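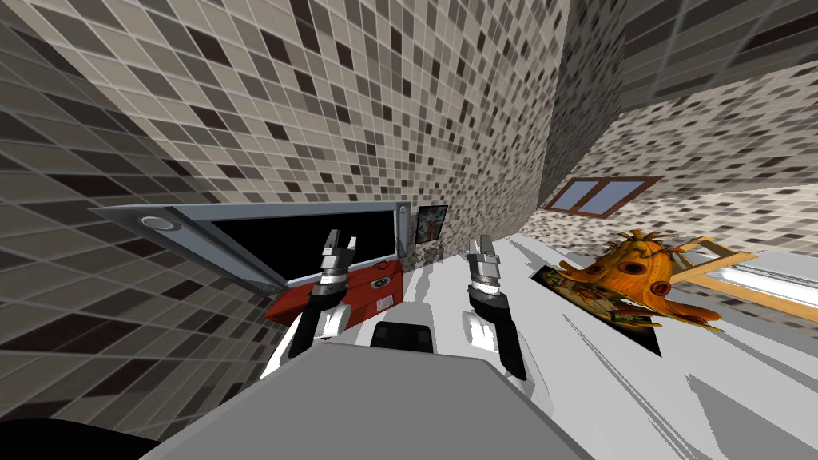 Figure 2. Small-format mosaic in beige, gray and brown on interior walls, with a two-pane window (computer rendering).

3.2 Moisture behavior of grout joints

Walls finished in small-format tile have a much higher share of joint area than walls finished in large panels. In the Grotitz test rooms, this share was the main factor in how quickly the surface gave up water after wetting. Two cement grouts were compared, referred to by their trade names Erine and Oder. Both were mixed by the same operator and left to cure for 32 days before the first wetting cycle.

Each cycle consisted of 20 minutes of spray followed by 72 hours of drying with the door closed. Joint moisture was read at five heights on every wall. The Erine joints returned to their starting value before the end of the drying period at all heights. The Oder joints did so only at the upper three; readings near the floor stayed high and rose slightly from one cycle to the next.

Window reveals were treated separately. The Omoregie method, which assigns a single value to the whole wall, understates moisture at the sill, where joints are cut short and are often filled by hand. Sill readings are therefore left out of the wall averages in Table 4 and are reported in Section 3.3.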